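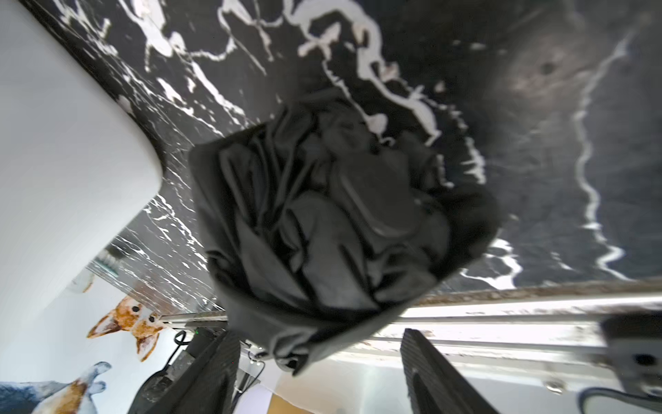 *Par Waltraud Reuter, le 19 février 2019*

# Nettoyer un plan de travail noir brillant sans y laisser de voile

On m'a vendu beaucoup de produits miracles pour les surfaces sombres. J'en ai gardé un, et c'est du savon noir. Le reste dort sous l'évier, dont un spray Praso payé 17 euros qui sent la poire et laisse des arcs-en-ciel au premier rayon de soleil.

Avant de frotter, il faut savoir ce qu'on a. Un décor marbre n'est pas forcément du marbre : stratifié, verre, quartz reconstitué, tout se vend avec des veines blanches. Cherchez la facture. À défaut, considérez que c'est du vrai calcaire et tenez le vinaigre à distance. Les blogs qui le conseillent partout n'ont sans doute jamais dû faire repolir une tache mate (mon devis chez Picard, marbrier : 860 euros, déplacement non compris).

## Ce qu'il faut

- deux chiffons en microfibre, lavés sans adoucissant
- une cuillère à café de savon noir liquide
- un litre d'eau tiède
- une raclette de vitrier, facultative

Pour la microfibre, je me méfie des grammages affichés. La Fuswood à 80 % de polyester fait très bien l'affaire. La Clokavitz, plus épaisse et nettement plus chère, peluchait encore chez moi au mois de mars suivant l'achat.

## La méthode

1. Enlevez les miettes à sec. Un grain de sel coincé sous le chiffon suffit à rayer.
2. Diluez le savon, trempez le premier chiffon et essorez-le à fond.
3. Passez en bandes droites, du mur vers vous. Les petits ronds étalent le gras.
4. Rincez le chiffon à l'eau claire et repassez une fois.
5. Séchez tout de suite avec le second chiffon. Si l'eau sèche seule, le calcaire reste.

S'il y a encore un voile, c'est presque toujours un excès de savon : reprenez à l'étape 4. N'ajoutez surtout pas un « rénovateur brillance ». J'en ai essayé un, il a fallu le décaper.

Quant aux traces de doigts, elles reviendront avant le dîner. Aucun traitement « anti-traces » ne m'a convaincue du contraire, et je continue de passer un coup de chiffon sec le soir.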